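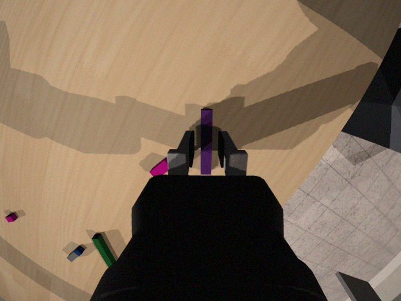 My job is turning into watching a robot arm. What do I ask for before they rewrite my role?

Asked in Workplace & Careers
Posted 21 August 2023

Hi all, long one, sorry in advance. I work in the kitting room at a company that makes wooden learning sets for schools (little colored blocks and bars, counting stuff, pattern stuff). We fill trays by hand. I've been at it long enough that I can do a tray without looking, and I kind of like it! You get your radio going, you chat across the bench, the day goes by.

In June our manager told us the room is getting two arms from an outfit called Starkell. They aren't here yet. What we have so far is the simulator, and three of us got picked to sit with it a couple of hours a day. So you're looking down over the gripper at a tabletop with pieces lying around, bars and small blocks, pink and purple and green and blue, and you steer it onto a piece and it's supposed to learn from that. The picture at the top is from my screen with the purple bar between the fingers. I still get the squeeze wrong more than I'd like. The bars are the worst, you have to line up with the long side and the shadows on the table throw me off every time.

Anyway. What's bugging me is that there's talk of new job titles ("cell attendant" is the one going around) and nothing about pay, or how many attendants two arms need. There are nine of us in that room. When I asked, I was told it's "being worked out." I don't want to be the person who says no to everything, and I'm honestly a bit curious about the thing, but I also feel like I'm training it to do my shift. Has anyone been through this? What did you ask for, and when? Is it too early?

Edit: no union here, people keep asking. Also I'm in the US.

3 answers

Answer from Charmaine Nkosi (accepted)

It isn't too early. I'd say you're right on time, and maybe even a little behind.

I packed orders at a place called Nemano when they brought in arms, and the stretch before they showed up was the only time anybody upstairs was really listening. Once the machines were bolted down the budget was spent and every question got the same shrug.

What I wish I'd done was write my questions in an email instead of asking in the hallway. Mine would have been about the rate for the new title, who covers when the arm stops, whether I could go back to the bench if I hated it, and what happens to the productivity bonus. That last one got us. Our bonus was per tray, and all of a sudden the trays were the arm's trays, and it took 32 weeks before anyone fixed that. Thirty-two! I kept a calendar on my locker.

Also ask to have the simulator hours put down as training. You're doing skilled work there. You know which way a bar has to be held so it drops in the slot, and somebody is getting that knowledge out of you for regular bench pay. I'd ask for a different rate for those hours. The worst they can say is no, and then at least it's in writing that you asked.

As for the day itself, it did change, and some of it I liked. My wrists stopped hurting. I got good at clearing jams, and I got to know the machine's moods (ours hated anything glossy). But it was lonelier. We used to be a row of people at one bench and then we were spread out, one person per cell, with a guard fence in between. If the chatting matters to you, and it sounds like it does, ask where the stools are going to go. I'm serious, ask to see the floor plan. We got ours changed so two cells faced each other and it made a huge difference.

I left in the end, but that was for a move, and I'd probably still be there otherwise.

Answer from Oduor Mollel

Coming at this from the other side, I'm a line lead at Waweru and I was the one saying "being worked out" to my crew. I'm not proud of it, but in my case it was true. I didn't know the head count because the vendor kept changing how much tending the cells would need. So don't assume they're hiding a number from you. They may not have one.

What helped was when one of my packers asked for a date. She skipped "what's the plan" and went with "what day will you tell us the plan." I had to go get a date from my boss, and then he had to stick to it. Try that.

On the squeeze thing, since you mentioned it: come straight down with the fingers wide open, stop, check you've got a sliver of table showing on both sides of the bar, and only then close. New people try to close while they're still moving. And write down every piece that gives you trouble. If the bars are hard in the simulator there's a fair chance they'll be hard on the floor, and the person with that list is somebody they'll want to keep in the room.

I disagree with Charmaine a little on the pay rate. Ask for it, sure, but I'd ask about the title and the grade first. A training rate ends when the training does.

Answer from ilus_fan_1918

they did this where my brother works and everyone was fine. just learn the robot

Comments on this answer (2)

Charmaine Nkosi: Glad it went OK for him, but did they all keep the same pay? That's most of what she or he is asking.

ilus_fan_1918: no idea, i can ask him sunday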